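Pleneck Allotment and Garden Society
Minutes of the General Meeting held on 10th November in the Lower Hall
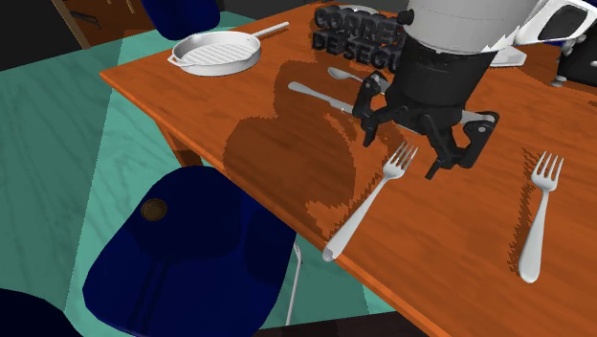
The Chair, Tímea Rácz, opened the meeting at half past seven and welcomed members. Detlef Sauerland took the minutes. Apologies had been received from the holders of plots 8 and 22 and were noted.

1. Minutes of the previous meeting

The minutes of the May meeting were taken as read. One correction was made under item 4, where "north gate" should read "north-east gate". With that change the minutes were approved and signed by the Chair.

2. Matters arising

Hedge along Kröger Lane. The Secretary reported that the hedge had been cut back to the boundary line as agreed. Two members asked that the cuttings left beside the lower path be cleared before the ground becomes soft. The Secretary undertook to write to the contractor, Seveo, who had removed only part of the material.

Shed on plot 17. The former tenant has now taken away the remaining tools. The shed itself stays with the plot and will be offered to the next person on the waiting list at no charge.

Notice board. No progress. Carried forward.

3. Water supply

The Chair presented the quotation from Seveo for replacing the standpipe and the length of pipe between the main tap and the second row. The sum quoted is £676, including the making good of the path. A member asked whether the work might be put off for another year, given that the leak had been slow over the summer. The Chair replied that the last meter reading showed more water used than in the previous period, although several plots had stood empty – a repair this winter would in her view be the cheaper course.

There was some discussion of whether a second tap should be fitted at the same time. It was felt that this should be priced separately and brought back to members.

Resolved: that the quotation be accepted, the work to be carried out before the water is turned on again in spring. Carried, with 3 against.

4. Rents and membership

The Secretary reported that the society has 141 members, including those on the waiting list who have paid the yearly subscription. Rents remain outstanding on 8 plots. Reminders have been sent, and a second letter will follow at the end of the month. Under rule 12 a plot may be offered to another member if rent is still unpaid after the second letter.

A member of long standing asked that anyone in difficulty be allowed to pay in parts. The Chair confirmed that this was already possible on request and asked that the second letter say so plainly.

No change in rents was proposed for the coming year.

5. Compost and bonfires

Complaints had been received from the houses on the east side about smoke in the early evening. Members were reminded that fires may be lit only on the cleared ground by the old pump, and never when the wind is towards the houses. A proposal to end bonfires altogether was put by the holder of plot 31 and seconded, but was withdrawn after discussion. It was agreed instead to hire a shredder for one weekend in the new year and to see how much use is made of it.

The shared compost bays are full. Members are asked not to add kitchen waste, diseased leaves or turf to them.

6. Annual supper

The supper will again be held in the Lower Hall. Gustum has offered to provide the hot dishes at last year's price, with members bringing salads and puddings as before. The Chair asked that names be given to the Secretary in good time, with a note of anyone who does not eat meat. The offer from Gustum was accepted without a vote.

It was agreed that prizes for the best-kept plots would be given out before the meal, as last year's late finish had caused some members to miss their bus.

7. Any other business

The holder of plot 5 has surplus raspberry canes, which may be collected from the gate.

A question was raised about keeping hens. The Secretary will look at the terms of the lease and report back.

The key to the tool store was again found in the lock overnight. Members were asked to return it to the key box after use.

8. Next meeting

The next general meeting will be held in May, on a date to be posted at the north-east gate.

The Chair closed the meeting at ten past nine.

D. Sauerland, Secretary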